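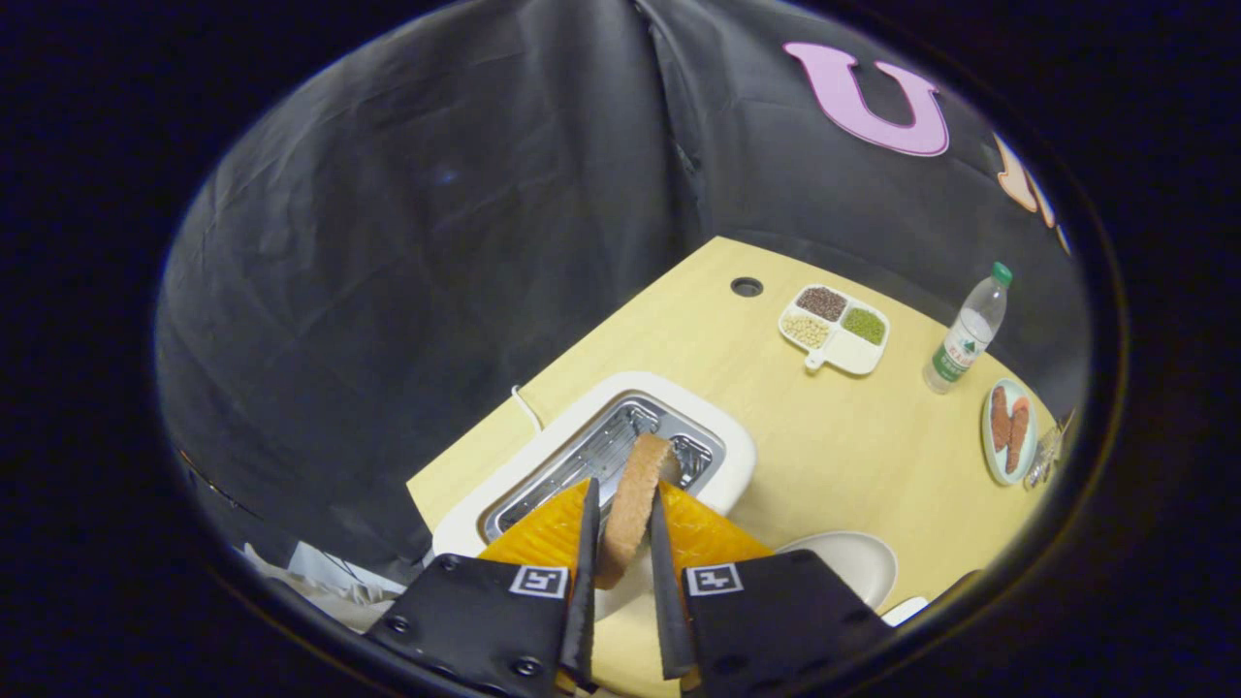 So my niece's birthday is in November and I've been put in charge of the party craft again (I said yes before anybody finished asking!). We're doing felt bookmarks with button flowers, and I am already in love with them.

I cut 216 little petals over two evenings in front of the TV. My friend Minttu Eskola lent me her good scissors, bless her, and my hand still feels like a claw.

Each girl gets 6 petals per flower and as many flowers as will fit. I'm putting everything in muffin tins so the colors stay sorted, at least for the first five minutes.

One question for you crafty people: fabric glue or the low-temp glue gun? I have a bag of 700 buttons from a yard sale in Fiduddale and I'd love for them to stay on past the car ride home. Tell me what's worked for you!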